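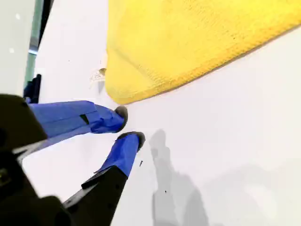
This page was last changed in May.

Export limit on a shared solar connection: who must apply?

Raphaël Chevalier

Our residents' association at Craddock manages a terrace of 28 homes. The leaseholders have voted in favour of solar panels on the main roof, and two installers have been asked to quote. The first, Prasano, states that the whole roof may be treated as one generating site and that a single application should be made to the network operator before any work begins. The second, Destar, states that each household may be connected separately and that the operator need only be told afterwards.

The two quotations differ considerably in price and in timing. The association wishes to know which approach is correct, and whether a limit on export would reduce the payments residents receive. There are no batteries in the present design. The incoming supply is shared at the boundary and divided in a meter room on the ground floor.

Wasden Energy Advice Desk

The answer depends upon the total size of the inverters and upon where they are connected. Where several small systems are fitted in the same area under one project, the network operator will normally expect to be consulted beforehand, even if each system would be small enough to be notified afterwards had it stood alone. The association should therefore not rely on the second installer's statement until the operator has confirmed it in writing.

We would suggest that the association ask both firms for a single-line drawing showing the meters, the inverters and the point of supply. The operator's connections team can then say which form is needed. A reply may take several weeks, and the scaffolding should not be booked before it arrives.

An export limit restricts the power sent to the network at any one moment. It does not restrict what residents use in their own homes. On a roof of mixed aspect, the limit may be reached only on bright days in early summer, and the loss over a year may be modest. Each installer should be asked to show the yearly figure with and without the limit.

M. Poole

We had a limit put on ours and it has made little difference. Ask about the meters as well. Three of our neighbours waited longer for a meter change than for the panels.

Craddock Member

I agree with the reply from Wasden. Please also check the lease, as the roof may belong to the freeholder and written consent would then be required.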